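골문 앞에 오래 서 있던 사람의 이야기, 야르노 골키퍼 코치 마르기트 산드베리(Margit Sandberg)를 만나다

2026년 5월 6일 수요일

수빅스컵 준결승이 끝난 다음 날 아침에 전화를 드렸더니 마르기트 산드베리 코치는 벌써 체육관에 나와 있다고 했다. 경기가 밤늦게 끝났고 연장까지 갔고 버스로 돌아오는 길도 꽤 멀었을 텐데, 목소리는 푹 자고 일어난 사람처럼 밝았다. "오세요, 오세요. 커피는 맛이 없지만 많이 있어요." 그렇게 해서 시작된 대화가 점심을 지나 오후까지 이어졌다. 핸드볼 이야기를 하러 갔는데 중간에 감자 수프 이야기도 했고 무릎 이야기도 했고, 한참 만에 다시 핸드볼로 돌아왔다. 되도록 순서대로 옮겨 보려고 하지만, 코치님의 말이 원래 이리저리 다니는 편이라 읽는 분들도 조금 너그럽게 따라와 주셨으면 한다.

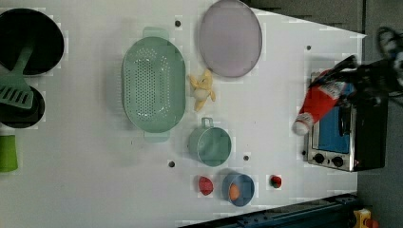 읽는 시간 12분

야르노 여자 핸드볼팀은 이번 시즌을 앞두고 강등 후보라는 말을 들었다. 지난해 팀을 이끌던 왼쪽 백이 떠났고, 피벗은 발목 수술을 받았고, 주전 골키퍼는 둘째 아이를 낳고 이제 막 돌아온 참이었다. 그런 팀이 수빅스컵 결승에 올라갔다. 준결승 상대는 같은 호숫가를 끼고 마주 보는 동네의 팀이었고, 두 동네 사람들은 생선 굽는 방법 하나를 두고도 서로 양보하는 법이 없다고 한다. 관중석에는 거의 800명이 들어찼다. 평소 리그 경기 때를 생각하면 코치님 말마따나 "모르는 얼굴이 너무 많아서 다른 나라에 온 것 같은" 밤이었다.

"경기 시작하고 십 분 동안은 우리가 정말 못했어요. 그건 꼭 써 주세요. 이긴 경기라고 처음부터 다 좋았던 것처럼 쓰면 우리 선수들이 읽고 웃어요. 수비가 한 발씩 늦었고, 한 발이 늦으면 골키퍼는 두 발이 늦은 것처럼 보이거든요. 우리 골키퍼가 처음에 네 골을 연달아 먹었는데 그중에 골키퍼 잘못은 하나 정도였어요. 그런데 관중석에서는 다 골키퍼 잘못으로 보이지요. 제가 서른 해 가까이 그 자리에 있어 봐서 알아요. 등 뒤에서 그물이 출렁이는 소리가 나면 그 소리가 꼭 내 이름을 부르는 것 같아요."

벤치에서 무슨 말을 해 주었느냐고 물었더니 코치님은 한참 웃었다. 별말을 하지 않았다고 한다. 타임아웃 때 감독이 수비 대형을 다시 그리는 동안 코치님은 골키퍼 옆에 서서 물병을 건네고, 물을 다 마실 때까지 기다렸다가, 상대 오른쪽 윙이 점프할 때 턱을 어디로 드는지 봤느냐고 물었다. 골키퍼는 봤다고 했다. 그게 전부였다.

"봤으면 된 거예요. 보지 못했다고 하면 그때는 이야기를 해야지요. 그런데 봤다고 하면, 그 아이는 이미 경기 안에 들어와 있는 거니까 제가 말을 보태면 방해가 돼요. 젊었을 때 제 코치님은 타임아웃마다 제 귀에 대고 소리를 지르셨어요. 좋은 분이었고 저를 참 아껴 주셨는데, 저는 그분이 뭐라고 하셨는지 한 마디도 기억이 안 나요. 침이 튀던 것만 기억나요."

후반 중반부터 경기의 공기가 바뀌었다. 야르노는 6-0 수비를 버리고 한 명을 앞으로 내보냈고, 상대 센터백이 공을 받는 위치가 조금씩 뒤로 밀렸다. 멀리서 던지는 슛이 늘어났다. 멀리서 오는 공이라면 야르노 골키퍼가 좋아하는 공이다. 정규 시간은 동점으로 끝났고, 연장 전반에 7미터 던지기를 막아 낸 것이 그대로 흐름이 되어 2골 차로 이겼다. 작년 같은 대회에서 야르노가 떨어질 때의 점수 차도 2골이었다는 이야기를 꺼냈더니 코치님은 그런 걸 기억하는 사람은 기자들뿐이라고, 선수들은 작년 경기 뒤에 먹은 저녁밥은 기억해도 점수는 잊었을 거라고 했다.

"저녁밥은 저도 기억해요. 즈엉(Dương)에 갔어요. 역 뒤에 있는 국숫집인데, 우리가 지면 꼭 거기로 가요. 이긴 날에는 왠지 다들 집으로 흩어지는데 진 날에는 누가 먼저랄 것도 없이 거기 모여 있어요. 주인아주머니가 우리 버스 들어오는 소리만 듣고도 이겼는지 졌는지 아신대요. 졌을 때는 문 닫는 소리가 다르다나요. 작년에는 그날 고기를 더 얹어 주셨어요. 어제는 이겼는데도 제가 우겨서 갔어요. 이기고도 한번 가 보자, 그랬더니 아주머니가 우리 얼굴을 보고 무슨 일이 있느냐고 깜짝 놀라시는 거예요. 진 줄 알고 벌써 고기를 더 썰고 계셨더라고요."

코치님이 처음 골문 앞에 선 것은 열한 살 때였다. 키가 커서도 아니고 겁이 없어서도 아니고, 원래 골키퍼를 보던 친구가 그날 치과에 갔기 때문이라고 한다. 학교 체육관 바닥은 미끄러웠고 골대 뒤에는 그물 대신 낡은 커튼을 달아 놓았다. 첫 슛이 정강이에 맞고 나갔다. 아팠지만 친구들이 달려와 등을 두드려 주는 바람에 아픈 티를 낼 수가 없었고, 그다음 주에 치과에 갔던 친구가 돌아왔을 때는 이미 그 자리를 내주고 싶지 않았다.

"그 친구가 저를 한동안 미워했어요. 나중에 윙으로 가서 저보다 훨씬 잘했으니까 결국은 고마워해야 하는데 지금도 만나면 치과 이야기를 해요. 제 결혼식에서도 했어요."

선수 생활은 길었다. 화려했느냐고 하면 본인은 고개를 젓는다. 큰 도시의 팀에서 제안이 온 적이 있었지만 짐을 싸다가 말았고, 그 뒤로는 줄곧 야르노에 있었다. 낮에는 농기계 부품 창고에서 일하고 저녁에는 훈련을 하는 생활이었다. 가장 좋았던 시즌에 막은 슛이 129개였다. 그 숫자를 어떻게 그렇게 정확히 아느냐고 물으니, 아버지가 관중석에서 수첩에 작대기를 그었다고 한다. 공식 기록에는 그보다 적게 남아 있는데 아버지는 돌아가실 때까지 당신의 수첩이 맞는다고 했고, 코치님도 아버지의 수첩을 따르기로 했다.

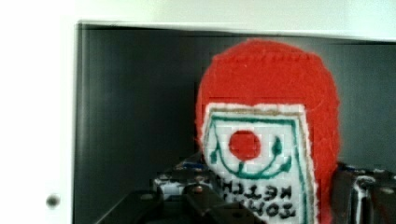
"아버지는 골대에 맞고 나온 것도 제가 막은 걸로 쳤던 것 같아요. 한번은 제가 물어봤지요. 아버지, 이건 기둥이 막은 거잖아요. 그랬더니 네가 거기 서 있으니까 저 사람이 기둥을 맞힌 거라고 하시더라고요. 그때는 우스갯소리로 들었는데 코치를 하면서 그 말을 자주 생각해요. 골키퍼가 서 있는 모양만으로 슛을 던지는 사람의 손목이 달라지거든요. 제가 선수들한테 가르치는 것도 따지고 보면 절반은 그거예요. 어떻게 서 있을 것인가."

서 있는 법. 이 대목에서 스토스탠스(Stostance) 이야기가 나왔다. 코치님이 몇 해 전부터 동료들과 다듬어 온 골키퍼 훈련 과정의 이름인데, 이름을 지은 사람은 따로 있고 코치님은 아직도 그 이름이 조금 쑥스럽다고 한다. 내용은 듣고 보면 소박하다. 슛을 막는 연습에 들어가기 전에 긴 시간을 들여 기본자세만 본다. 발의 너비, 무릎의 각도, 두 손의 높이, 그리고 무게가 발바닥 어디에 실려 있는지를 본다. 공은 한참 나오지 않는다. 어린 선수들은 대개 첫 주에 지루해하고 둘째 주에는 화를 낸다.

"화를 내면 저는 좋아요. 화가 났다는 건 공을 막고 싶다는 뜻이니까요. 셋째 주쯤에 공을 하나 꺼내서 아주 천천히 던져 줘요. 그러면 애들이 그 느린 공을 온 힘을 다해서 막아요. 그 얼굴을 보셔야 하는데! 우리 팀 지금 골키퍼도 열네 살 때 그 느린 공을 막다가 뒤로 넘어져서 엉덩이에 멍이 들었어요. 세상에서 제일 느린 공이었는데 말이에요."

자세를 강조하다 보면 선수마다 가진 버릇이 지워지지 않을까 궁금했다. 골키퍼만큼 제각각인 자리도 드물고, 이상한 자세로 잘 막는 선수도 분명히 있다. 코치님은 커피를 한 모금 마시고 (정말 맛이 없었다) 창밖을 보며 잠깐 생각했다.

"저도 그게 제일 무서웠어요. 처음 몇 해는 제가 잘못 가르친 아이들이 있어요. 왼팔을 이상하게 낮게 두는 아이가 있었는데 제가 그걸 고쳤거든요. 반듯해졌지요. 반듯해졌는데 그 뒤로 낮은 공을 못 막는 거예요. 그 아이는 낮은 팔로 상대를 속이고 있었던 건데 제가 그걸 못 봤어요. 한 시즌을 그렇게 보내고 제가 가서 미안하다고 했어요. 네 팔은 네가 알아서 둬라, 내가 틀렸다. 그 뒤로는 고치기 전에 꼭 물어봐요. 왜 그렇게 서 있어? 대답을 하면 놔두고, 모르겠다고 하면 같이 찾아봐요. 시간이 배로 걸리는데, 저는 성격이 급한 사람이라 그게 참 힘들어요."

그 선수는 지금 다른 팀에서 뛴다. 두 팀이 만나는 날이면 경기 전에 먼저 다가와 왼팔을 축 늘어뜨려 보이고 간다고 한다. 코치님은 그 흉내를 내면서 눈가를 훔쳤는데 웃느라 그랬는지는 잘 모르겠다.

지금 야르노의 골키퍼는 2명이다. 서른을 넘긴 주전과 이제 막 성인 팀에 올라온 후배가 한 방에서 옷을 갈아입고 한 골문을 나누어 쓴다. 자리가 하나뿐이니 사이가 어려울 법도 한데, 준결승에서 7미터 던지기가 선언되자 주전이 먼저 벤치를 보았고 후배가 장갑도 없는 맨손을 비비며 뛰어 들어갔다. 핸드볼 골키퍼는 원래 맨손이지만 그날따라 그 손이 참 작아 보였다고 코치님은 말했다.

"둘이서 미리 정해 놓은 거였어요. 저는 몰랐어요! 감독님도 몰랐고요. 상대 팀에서 7미터를 던지는 선수가 후배하고 청소년 대표 훈련을 같이 한 사이라서, 연습 때 그 선수 공을 수백 번 받아 봤대요. 그래서 둘이 버스 뒷자리에서 이야기를 한 거예요. 그 선수가 나오면 네가 들어가라고. 주전이 그런 말을 꺼내는 게 쉬운 일이 아니에요. 저라면 못 했어요. 저는 제 골문에 남이 들어오는 걸 정말 싫어했거든요. 감독님이 저를 바꾸려고 하면 못 들은 척하고 반대쪽을 봤어요. 체육관이 시끄러워서 안 들렸다고 하고요. 관중이 스무 명 있는 날에도 그랬으니 참."

막은 공은 후배의 오른쪽 발목에 맞고 위로 떴다. 코치님은 그 장면을 손으로 그려 보이다가 컵을 쳐서 커피를 조금 쏟았고, 닦으면서도 설명을 멈추지 않았다. 먼저 움직이지 않은 것이 좋았다고 한다. 상대가 한 번 속이는 동작을 했고 후배는 어깨만 조금 움찔했을 뿐 발은 바닥에 그대로 있었다. 공이 손을 떠난 뒤에야 다리가 나갔다. 그 기다림이 어린 선수에게는 제일 어렵고, 나이 든 선수에게는 다른 이유로 또 어렵다.

"나이가 들면 기다려도 될 걸 못 기다려요. 다리가 늦는다는 걸 자기가 아니까 미리 가려고 하지요. 저는 마지막 두 시즌을 그렇게 했어요. 미리 가서 운 좋게 맞으면 사람들이 노련하다고 해 줬고, 안 맞으면 그냥 늙은 거였어요. 무릎도 그때 다 버렸고요. 지금도 계단을 내려갈 때는 옆으로 내려가요, 게처럼. 손자가 그걸 따라 해서 우리 집에서는 둘이 같이 게처럼 내려가요."

무릎 이야기는 길어졌다. 수술을 한 번 받았고 한 번은 받지 않기로 했다. 코치님은 후배들에게 아프면 아프다고 말하라고 귀에 못이 박이도록 이야기하는데, 정작 본인은 현역 때 붕대를 양말 속에 숨기고 다녔다. 그걸 아는 옛 동료가 구단 행사에 놀러 와서 선수들 앞에서 다 폭로해 버리는 바람에 한동안 훈련 때마다 선수들이 코치님 양말을 검사했다고 한다. 그래도 그 일이 있고 나서 통증을 먼저 말하는 선수가 늘었다. 지난가을에는 주전 골키퍼가 훈련 중에 스스로 손을 들고 나왔다. 출산 뒤 복귀한 지 얼마 되지 않은 때였고, 예전 같으면 끝까지 버텼을 사람이었다.

"9월이었어요. 첫 경기를 앞두고 다들 예민할 때인데 그 친구가 훈련하다 말고 걸어 나와서, 오늘은 여기까지만 하겠다고 하더라고요. 목소리가 떨렸어요. 미안해하는 게 보였어요. 저는 그날 집에 가서 남편한테 우리 팀 올해는 괜찮을 것 같다고 했어요. 남편은 핸드볼을 몰라서 그게 왜 괜찮은 거냐고 하던데, 저도 설명은 못 하겠더라고요. 그냥 감자 수프를 끓였어요. 기분이 좋으면 끓이는 게 있어요. 딜을 아주 많이 넣고, 남편은 많다고 하고, 저는 더 넣고."

결승 상대는 수빅스컵을 여러 번 들어 올린 팀이다. 키가 크고 빠르고 벤치까지 두껍다. 특히 속공이 무섭다. 골키퍼가 공을 잡자마자 하프라인을 넘기는 긴 패스가 나오고, 윙은 그 공을 보지도 않고 달린다. 야르노가 득점하고 기뻐하는 사이에 벌써 반대편 골문에 공이 들어가 있는 일이 리그에서 만났을 때 몇 번이나 있었다. 코치님은 이번 주 내내 그 경기 영상을 골키퍼들과 함께 볼 생각이라고 했다. 다만 한 번에 오래 보지는 않는다. 십오 분쯤 보고 불을 켜고, 나가서 몸을 움직이고, 다시 들어와서 조금 더 본다.

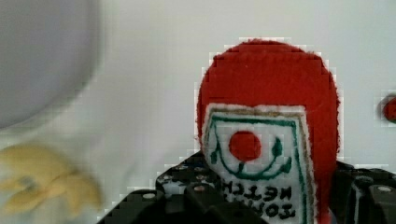
결승에서는 누가 먼저 골문에 서나요?

"주전이 먼저 섭니다. 감독님하고 이미 이야기를 마쳤고 두 선수도 알고 있어요. 7미터는 준결승 때처럼 상대가 누구냐에 따라 바뀔 수 있고, 그건 둘이서 정해도 된다고 했어요."

상대의 속공에 대해서도 생각해 둔 것이 있다고 했지만 자세한 것은 경기 뒤에 써 달라고 했다. 그래서 여기에는 적지 않는다. 수첩을 덮으라고 한 다음에 해 준 이야기가 제일 재미있었다는 것만 밝혀 둔다.

인터뷰를 하는 동안 체육관 문이 몇 번이나 열렸다. 오전에는 어르신들이 의자 체조를 하러 오셨고, 그다음에는 초등학생들이 줄을 맞추려다 못 맞추고 우르르 들어왔다. 코치님은 그때마다 말을 끊고 손을 흔들었다. 아이들 중에 한 명이 어제 경기를 봤다고 소리쳤고, 코치님은 몇 대 몇이었느냐고 되물었고, 아이는 모른다고 했다. 그러면 뭘 봤느냐고 했더니 아이가 다리를 옆으로 쭉 뻗어 보였다. 발목으로 막은 그 장면이었다. 균형을 잃고 친구 쪽으로 넘어지긴 했지만 발은 제법 높이 올라갔다.

"저 아이 봤어요? 발끝이 위로 서 있었지요? 저건 가르쳐서 되는 게 아니에요. 아니, 가르치면 되긴 하는데 아주 오래 걸려요. 이름이 뭐냐고 물어볼걸 그랬네."

코치님은 결국 자리에서 일어나 아이에게 이름을 물어보러 갔고, 돌아오는 데 십 분이 넘게 걸렸다. 돌아와서는 아이가 수영을 배우고 있어서 시간이 안 난다고 했다며 몹시 아쉬워했다. 수영도 좋은 운동이라고 스스로 달래듯 말하고는, 그래도 금요일은 비어 있다더라고 작은 소리로 덧붙였다.

은퇴 계획을 묻는 것은 조금 실례일까 싶어 망설였는데 먼저 이야기를 꺼내 주었다. 해마다 이번이 마지막이라고 생각하면서 시즌을 시작한다고 한다. 창고 일은 그만둔 지 오래고, 무릎은 비가 오기 전날이면 어김없이 알려 주고, 손자는 할머니가 주말에 집에 있기를 바란다. 그런데 시즌이 끝날 즈음이면 꼭 마음에 걸리는 선수가 한 명씩 생긴다. 팔꿈치가 자꾸 벌어지는 선수라든가, 왼쪽 아래가 막힐 듯 말 듯 한 선수라든가.

"그걸 두고 어떻게 가요. 조금만 더 하면 될 것 같은데. 남편은 제가 그 말을 십 년째 한다고 하는데 십 년은 안 됐어요. 팔 년쯤? 하여튼 후배가 다리를 뻗는 건 이제 됐고요, 위쪽 공을 볼 때 눈을 감아요. 아주 잠깐 감아요. 본인은 안 감는대요. 영상을 보여 줬더니 조명 때문이라고 우기더라고요. 그 눈을 뜨게 해 놓고 나서 생각해 볼게요."

헤어질 때 코치님은 남은 커피를 보온병에 담아 주겠다고 했다. 정중히 사양했지만 결국 받아 들고 나왔다. 보온병은 결승전 날 체육관에서 돌려 드리기로 했다. 주차장까지 따라 나온 코치님은 계단 앞에서 몸을 옆으로 돌리더니 정말로 게처럼 한 칸씩 내려왔고, 다 내려와서는 국숫집 전화번호를 적어 주며 결승 날 저녁에는 이기든 지든 자리를 잡아 두라고 했다. 전화를 걸었더니 아주머니는 핸드볼팀 이름으로 벌써 예약이 되어 있다고 했다.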